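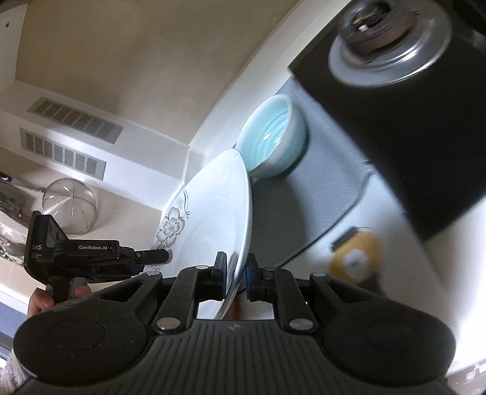 2. Work completed this period

The student group at Drekuncombe has moved from single-handed picking to two-handed handling of crockery. Recording takes place at a kitchen worktop with a drying mat, using a pair of hand-held grippers. The task set now covers plates and bowls. Mugs are deferred to the next period.

The group logged 452 demonstrations up to the end of January. Of these, 17 were rejected at review, mostly for gaps in the tracking data when one gripper passed behind the other. The rejected runs have been kept in a separate folder and are excluded from training.

Large plates remain the slowest item. The agreed method is to pinch the rim in one gripper with the plate upright and tilted, then bring the second gripper to the side edge before any turn is attempted. Students had been gripping further in from the rim, which left the fingers at an angle to the surface. Nele Hermans rewrote the handling sheet accordingly and all nine students have been signed off on it.

3. Issues

Time stamps from the two grippers drift apart over long sessions. Sessions are now capped at 45 minutes and both units restarted between them. A permanent fix depends on the logging script, which Raimo Kallio is rewriting.

Patterned plates were added at the request of the Birnach partners, who had seen poor edge detection on decorated rims in their own tests. We do not yet have enough runs to say whether the same applies here.

The storage quota on the Lachance server was reached twice. Older runs have been compressed and the quota request is still open.

4. Spending

Within budget. The line for replacement finger pads has not been used. Travel to the Pluvovville meet has been booked for three students and one supervisor, and will be charged to the next period.

5. Next period

Complete the bowl set. Begin mugs. First training run on the combined plate data, with results to be reported by task and by student. Revised logging script in use on both grippers before any new recording starts.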